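Shared Bench > Notebooks > Arm Build > Glassware

Log Parts Wiring Calendar Older entries
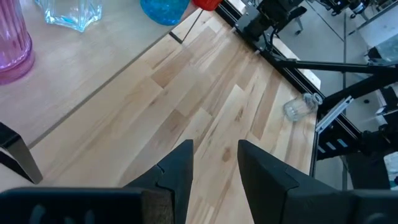 Monday, July. Started at 11 with the finger swap, and I still don't believe the new fingers will do what Imness claims for them. Their sheet says the padded faces will take "irregular consumer glass" with no tuning at all. I've read that sentence in one form or another on every gripper part we've bought. The tips are angular, so on anything round you get contact along a line if you're lucky. I left them open over the maple for a good while and fiddled with the wrist angle, with the small clear jar lying on its side near the rail as the thing to aim at. A jar on its side is a fair question to ask of a gripper, and a fairer one than the standing cylinder in the demo.

Zainab Edet had the old fingers off before I'd found the right hex key. She thinks I'm being unfair to Imness. Noted.

Calibration: used the Jodura routine, 16 poses. It reported a good fit. It also reported a good fit last time, when the wrist camera bracket was loose enough to wiggle with a thumb, so I'm giving the number no weight. Repeated it with the bracket torqued down and got a different answer, also "good". Want to see it call something bad before I trust it. Zainab suggests nudging the camera on purpose and running it again. Agreed, her job.

Glass set is out on the table now. Argument over whether to begin with the pink cone or one of the ribbed reds. I said the cone, on the grounds that everything about it is awkward: tapers the wrong way, ridges all over, and you can see the room through it bent into noodles. If the depth estimate survives that it'll survive most things. 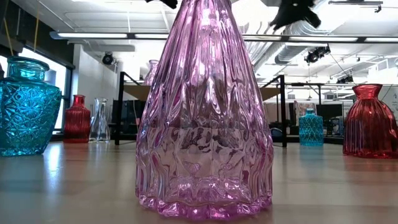

Zainab's view is that starting with the worst piece only tells us we have a hard piece. Fair enough, but I've watched too many builds go well on the easy object and then quietly stay there.

Depth: Hidusia plugin, default settings. On the cone it gives holes down the middle and a confident surface well behind where the glass is. The filter they recommend fills the holes in, so now we have a smooth wrong surface instead of a patchy one. I prefer the patchy one. Turned the filter off and wrote OFF on the tape by the keyboard.

Window light is a nuisance on this side of the room and the tabletop is shiny enough to give every vase a second, upside-down one. I suspect the segmentation is picking up reflections as part of the base. No proof yet. A matte cloth would settle it – try that before touching any thresholds.

Grip force: limit is at 14 in the Nnaji config. Fourteen what, the file doesn't say. The manual gives a range up to 100 and doesn't say either. I'm guessing per cent of rated current. Zainab says leave it and go by feel with a sponge first, then the jar, and I can't argue with that.

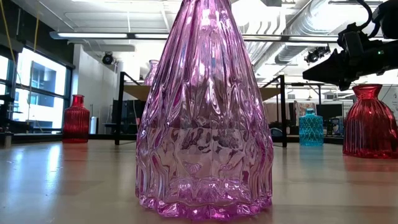
Pink cone and its neighbours, arm at upper right over the red one.

To do
– cloth on the table, rerun segmentation, same vases, same spots
– nudged-camera test on the Jodura routine (Z.)
– email Nnaji re units
– cable loop on top of the arm looks long to me, check it against full wrist travel
– no grasps on the cone until the force question has an answer in writing

Zainab wants it on record that she'd have started with a ribbed red.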